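We use cookies to remember your settings and to count visits to this site. Accept all | Manage choices

House diary, Grinham Residence
Thursday, entered in the evening

The review of the supply room on the ground floor began at 8:15 this morning and was closed shortly before supper. The room had last been put in order in the spring, and the condition of the lower shelves showed it. All items were taken down, the shelves were washed with warm water and a mild soap, and the doors were left open until noon to let the wood dry.

It is the practice of this house that small bottles are kept separate from boxed goods. This had not been observed. Bottles of hand lotion, mouthwash and contact solution were standing behind the paper towels, and a number had been laid on their sides to make room for the spare light bulbs. The bulbs have been moved to the hall closet, second shelf, where they belong under the plan adopted when the house opened.

The stock sheet gave 343 items for the room. The count at midday came to 15 fewer. The difference is accounted for in part by the guest bathrooms, which were filled in November without a slip being written. The remainder will be carried as used. Slips are to be written at the time of removal, and a pad has been tied to the inside of the door for the purpose.

The delivery from Maluleke arrived at 1:40 in the afternoon — later than promised, but complete. It consisted of dish soap, sponges and 2 cartons of travel-size bottles for the guest rooms. One carton had been dented at the corner. The contents were sound and were accepted. The invoice has been placed in the green folder, and a note regarding the packing has been sent to the Pulludau office, which handles returns for the whole district.

In the afternoon attention was given to labels. The house rule asks that every bottle stand with its label to the front and that the oldest stock be used first. The rule is a good one and takes very little time when it is followed daily. When it is left for several months, it takes most of a Thursday. Bottles with torn or faded labels were set apart and will not be returned to the shelf. No bottle is to be refilled from another, whatever the saving.

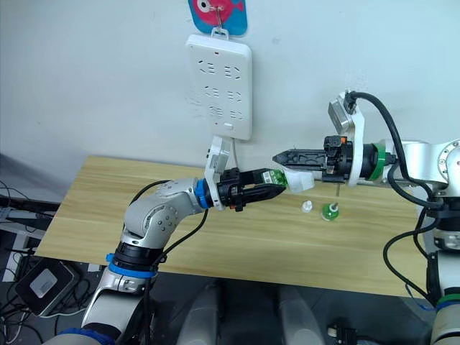
The question of size remains open. The smaller bottles are easily lost behind larger ones, and the present shelves are too deep for them. A shallow rack of the kind used at the Drorkumance house would hold 100 of the small size in plain view, and the request for one has been entered for the next quarter. Until it is approved, the small bottles will be kept in the two trays on the middle shelf, guest rooms to the left and staff use to the right.

The caps were checked before the trays were put away. Several were found to be loose and were tightened. One had leaked onto the tray liner, and the liner was replaced.

Matters carried over to tomorrow: the top shelf has still to be relined, the key to the cabinet sticks and should be looked at, and the old stock sheet is to be taken down from the door. Supper was served at 6:30. The supply room was locked at 7:05 and the key returned to its hook.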